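957 shares | 70 comments

Do Beans Really Need a Bath Before Bed?

Lots of grown-ups will tell you that dried beans must soak all night or they will never get soft. Is that true? It's a good idea to ask, even when the person telling you is holding a big spoon.

A dried bean is a seed. It has lost most of its water, so it is small and hard. Cooking puts water back in. Soaking just gives the water a head start. Big, tough beans such as soybeans can use the help. Little mung beans often cook fine without it.
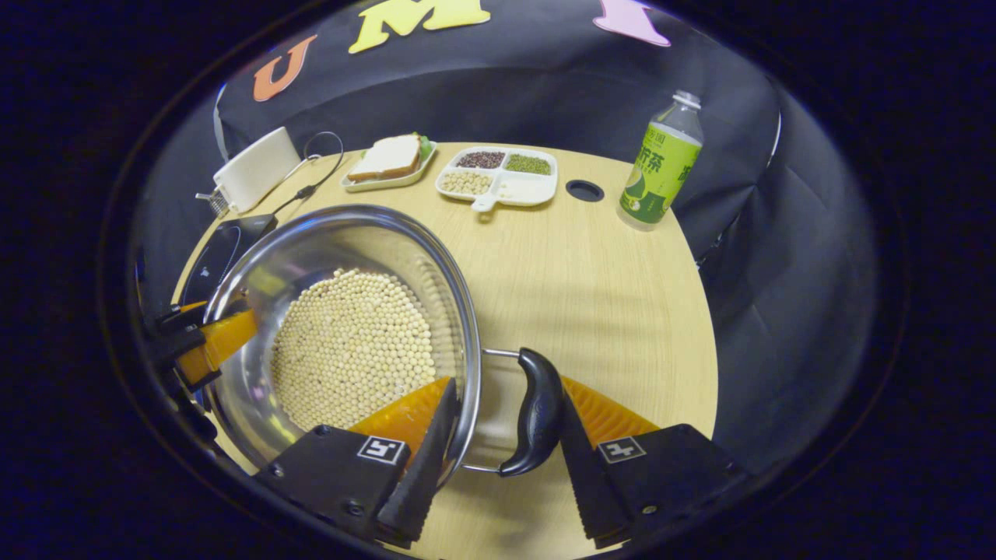
Photo: Sekar Rahman / Femivel

Soybeans are the pale, round ones in the pot. The tray on the table has more of them, next to green mung beans and some dark reddish-brown beans.

Some people also say a pinch of salt in the water makes beans tough. Maybe you have heard that one. Plenty of cooks have tried it and got soft beans anyway. Very old beans are a likelier problem, and they can stay hard however long you boil them.

Don't take our word for it! Ask an adult to help you cook two small pots of the same bean, one soaked and one not. Write down when each gets soft. And don't taste them early, as undercooked beans can give you a bad stomachache. That warning is true.

2,404 likes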